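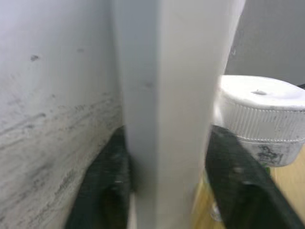
밝은색 표면에 남은 회색 쓸림 자국

6장. 표면 손질과 보수

벤다인(Bendine) 수납장을 들여놓고 한두 계절쯤 지내다 보면 문짝 모서리나 옆판 아래쪽에 거뭇한 자국이 하나둘 보이기 시작합니다. 청소기가 스치고 가방이 부딪히고, 아이가 있는 집이라면 장난감 자동차도 한몫하지요. 흰색이나 연회색을 고르신 분들께서 특히 속상해하시는데, 이런 자국은 대개 다른 물건의 색이 표면에 옮겨 묻은 것이어서 차근차근 닦으면 꽤 많이 옅어집니다. 마음이 급해도 수세미부터 집어 들지는 말아 주세요. 이 장을 한 번 읽고 시작하시면 좋겠습니다.

6.1 시작하기 전에

준비물은 집에 거의 다 있는 것들입니다. 부드러운 면포 두세 장, 미지근한 물, 주방용 중성세제, 마른 수건이면 충분합니다. 흠집까지 메우실 생각이라면 제품 상자에 함께 들어 있는 트롤니스(Trollness) 보수 키트도 꺼내 두세요. 키트에는 보수용 페이스트, 작은 주걱, 고운 연마 패드, 붓이 달린 보수 도료가 들어 있습니다.

보수 도료의 색 번호는 수납장 색과 꼭 맞아야 합니다. 백색은 101번, 연회색은 217번입니다. 번호는 도료 뚜껑 윗면에 찍혀 있고, 수납장 쪽 번호는 맨 위 서랍을 빼면 안쪽 라벨에서 찾으실 수 있습니다. 두 색은 전등 아래에서 정말 비슷해 보이니 낮에 창가에서 한 번 더 확인해 주세요.

주의: 아세톤, 시너, 염소계 표백제, 가루 세제는 쓰지 마십시오. 도막이 녹거나 광택이 사라지며, 이렇게 상한 면은 보수 키트로 되돌릴 수 없습니다.

6.2 쓸린 자국 닦기

1. 마른 면포로 먼지를 먼저 걷어 냅니다. 모래알 하나가 끼어 있어도 문지르는 동안 가는 줄이 생깁니다.
2. 미지근한 물 한 대접에 중성세제를 한두 방울 풉니다. 거품이 살짝 이는 정도면 알맞습니다.
3. 면포를 적셔 꼭 짠 다음, 자국 위에 잠시 얹어 둡니다. 차 한 모금 마실 동안이면 됩니다.
4. 자국이 난 방향을 따라 가볍게 닦습니다. 둥글게 돌려 닦으면 얼룩이 넓게 번질 수 있습니다.
5. 깨끗한 물에 헹군 면포로 세제를 닦아 내고, 마른 수건으로 물기를 거둡니다.
6. 자국이 남았으면 3번부터 한 차례 더 해 보세요. 그래도 그대로라면 고운 연마 패드에 물을 묻혀 한두 번만 살짝 지나갑니다.

참고: 유광 문짝에는 연마 패드를 쓰지 마십시오. 그 부분만 뿌옇게 변해서 오히려 자국보다 눈에 더 띕니다. 무광 면이라도 안 보이는 뒤쪽에 먼저 시험해 보시기를 권합니다.

6.3 작은 패임과 점 모양 흠 메우기

손톱으로 긁었을 때 턱이 느껴지면 닦아서 해결될 일이 아닙니다. 그럴 때는 페이스트를 꺼내시면 됩니다. 어렵지 않으니 너무 걱정하지 마시고, 다만 한꺼번에 두껍게 바르려는 마음만 조금 눌러 주세요.

1. 실내 온도가 17도 이상인지 확인합니다. 추운 방에서는 페이스트가 잘 굳지 않고 겉만 마릅니다.
2. 흠 둘레의 먼지와 기름기를 6.2의 방법으로 닦고 완전히 말립니다.
3. 주걱 끝에 페이스트를 쌀알만큼 덜어 흠 안으로 밀어 넣듯 채웁니다.
4. 주걱을 눕혀 남은 것을 걷어 냅니다. 주변에 묻은 페이스트는 마르기 전에 젖은 면포로 닦아 주세요.
5. 오후 7시쯤 작업하셨다면 다음 날 아침까지 손대지 않고 둡니다.
6. 굳은 뒤 연마 패드로 높이를 맞추고 가루를 털어 냅니다.
7. 도료 병을 충분히 흔든 다음 붓끝으로 점을 찍듯이 얇게 올립니다. 마르면 한 번 더 올립니다.

참고: 갓 바른 도료는 주변보다 조금 진해 보입니다. 마르면서 색이 차차 가라앉으니, 덧칠은 다음 날 보고 정하셔도 늦지 않습니다.

주의: 경첩과 서랍 레일에는 페이스트나 도료가 닿지 않게 하십시오. 굳으면 문이 뻑뻑해집니다. 작업하는 동안 창문을 열어 두시고, 어린이와 반려동물은 다른 방에서 놀게 해 주세요.

6.4 다시 쓸리지 않게 하려면

수납장과 옆 가구 사이를 19밀리미터 이상 띄워 두시면 문을 여닫을 때 부딪힐 일이 한결 줄어듭니다. 부속 봉투에 든 피덴(Fiden) 투명 범퍼는 문 안쪽 위아래 모서리에 붙이는데, 붙일 자리를 알코올 솜으로 닦고 엄지로 지그시 눌러 주시면 오래갑니다. 현관처럼 가방이 자주 스치는 자리라면 옆판 아래쪽에 굿윈(Goodwin) 보호 필름을 붙이는 방법도 있습니다. 필름은 따로 판매하며, 보수 도료를 바른 면에는 한 주가 지난 뒤에 붙이십시오.

평소에는 마른 면포로 가끔 훑어 주시는 것으로 충분합니다. 왁스나 광택제는 처음엔 반들반들해서 기분이 좋지만 먼지를 붙잡아 두는 성질이 있어 밝은색 제품에는 권하지 않습니다.

남은 도료는 뚜껑을 꽉 닫아 세워서 서늘한 곳에 보관하십시오. 굳어서 흔들어도 소리가 나지 않으면 새것으로 바꾸셔야 하며, 주문하는 방법은 8장에 적어 두었습니다.

문짝이 처지거나 문 사이 틈이 고르지 않을 때는 7장 '경첩 조절'으로 넘어가 주세요.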